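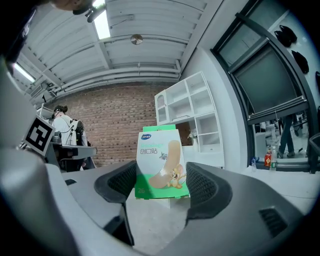

Projet Plivo - rapport d'avancement
À l'attention de la fondation Sernis
13 décembre 2018

Le réassort des trousses de premiers secours avance bien, et même mieux que ce que nous avions écrit dans la note de mai ! Les neuf sites du réseau ont tous reçu leur première livraison. Vous trouverez dans ce rapport l'état des stocks, les dépenses engagées et ce qui nous reste à faire avant la clôture de la subvention.

Ce qui a été livré

À ce jour, 59 trousses murales sont en service, réparties entre les ateliers, les vestiaires et les deux salles de réunion du site Agyeman. Chacune contient des compresses, du sérum physiologique, une bande extensible, des ciseaux à bouts ronds, des gants et, bien sûr, des pansements adhésifs. C'est de loin l'article qui part le plus vite, et nous avons beaucoup appris à son sujet.

Au départ, nous avions commandé un seul modèle de pansement, beige, en grand conditionnement. Les retours des équipes ont été unanimes : les sachets en vrac se perdent au fond de la trousse, on ne sait plus ce qu'il en reste et les coins se salissent. Nous sommes donc passés à de petites boîtes en carton, qui tiennent debout et se rangent de chant. Celles qui portent le numéro 26 sur leur bande verte, avec l'inscription 创口贴 et un dessin de souris de dessin animé accrochée à un grand pansement, ont eu un succès que nous n'attendions pas du tout. Les enfants accueillis pendant les journées portes ouvertes les réclament, et les adultes aussi, il faut bien le dire.

La langue de l'emballage nous a tout de même posé question. Le pansement dessiné en grand sur la face avant se comprend sans lire un mot, mais les trousses doivent rester utilisables par tous, y compris pour vérifier une composition en cas d'allergie. Nous avons donc glissé dans chaque trousse une fiche en français, format carte postale, avec le contenu, le mode d'emploi et un emplacement pour noter la date de contrôle.

Le suivi des stocks

Le local de réserve est maintenant organisé par article et non plus par site. Cela paraît peu de chose, mais la préparation d'un réassort complet se fait désormais en une matinée. Les boîtes sont rangées face vers l'avant, les plus anciennes devant. Une étagère est réservée aux retours, que nous trions avant de les remettre en circulation - une boîte écrasée ou ouverte n'y retourne jamais.

Depuis mai, nous avons distribué 2422 articles, toutes catégories confondues. Les pansements en représentent près de la moitié. Viennent ensuite les compresses, puis le sérum physiologique, dont la consommation a nettement augmenté dans les ateliers de menuiserie. Nous y avons ajouté un second point de distribution, à côté du lavabo.

Les couvertures de survie, en revanche, n'ont presque pas bougé. Nous proposons de ne pas en racheter et de garder le stock actuel.

Budget

Les dépenses restent dans l'enveloppe prévue. Le fournisseur Walorik a accepté de reprendre les sachets en vrac non entamés, ce qui nous laisse un solde de 1198 euros sur la ligne « consommables ». Avec votre accord, nous aimerions l'affecter à deux postes : l'achat de pansements pour les doigts, forme que plusieurs équipes nous demandent, et l'impression d'une deuxième série de fiches, plastifiées cette fois. Les premières ont mal supporté l'humidité des vestiaires.

Difficultés rencontrées

Deux trousses ont été fixées trop haut et ont dû être redescendues. Sur un autre site, le relevé mensuel n'a pas été rempli pendant l'été et nous avons reconstitué les chiffres à partir des bons de sortie - ils sont donc moins précis que les autres, et signalés comme tels dans le tableau joint.

Prochaines étapes

- Contrôle des dates de péremption dans l'ensemble des trousses
- Commande complémentaire de pansements, en petites boîtes uniquement
- Remplacement des fiches abîmées
- Séance d'initiation aux gestes simples sur les sites qui n'en ont pas encore eu

Cette dernière action nous tient particulièrement à cœur. Les premières séances ont fait le plein, avec des participants curieux, bavards, pleins de questions très concrètes (faut-il laisser une coupure à l'air ? quand changer le pansement ?), et plusieurs d'entre eux souhaitent maintenant suivre une formation complète. Nous vous transmettrons le calendrier dès que les salles seront confirmées.

L'équipe du projet Plivo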